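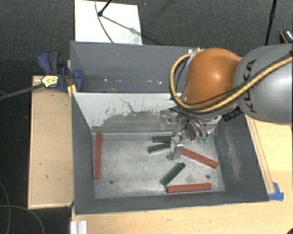
Red and green blocks in a divided gray bin.

Block bin

A block bin is an open-topped container for storing long building blocks. Bins with a divider are a wonderful invention for anyone who sorts — one section holds the blocks in use, the other stays free for spares or odd pieces.

Two-color sets, such as red and green, are easy to sort at a glance. The Darnex set, popular in Gundardale, comes with 144 blocks, and a larger edition has 200. Collector Hala El Ouafi prizes older bins for their scuffs and scratches, a lively record of many years of tipping out and filling up again.

See also: Toy storage, Building block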